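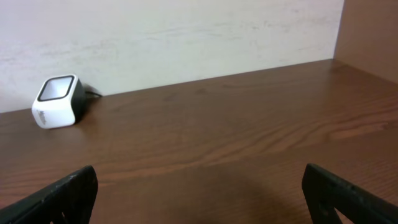
What Is It Made Of?

Search Gralero Kids Enter a word Go

By the Gralero Kids team, 22nd December

Everything on a table is made of some kind of material, and so is the table. A material is chosen for the job it has to do.

Wood comes from the trunks of trees. The wavy lines on a wooden tabletop are called grain. They follow the way the tree grew, and the darker and lighter stripes give the wood its colour. Wood is stiff, so it can hold up a small gadget or a pile of books without sagging.

A cable has to bend. Inside are thin metal wires that carry electricity. Around them is a soft covering that keeps your fingers away from the metal. Never cut or pull on a cable.
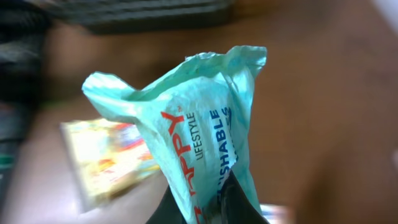
Page last changed: September

Thin plastic is called film. A green bag made of film crumples easily, and any words printed on it crumple too. Light can get through some films. Where the film folds over itself, less light gets through and the green looks darker.

Try it at home

Find a clean scrap of food wrap. Hold 1 layer up to a window, then fold it and look again. Keep folding until it is hard to see through. Write down what changed. Keep film and bags away from your face, and away from babies and pets.

Related pages
Why does wood float?
How the Fultau paper mill works
Rubbish day in Gukdale
Metals around the house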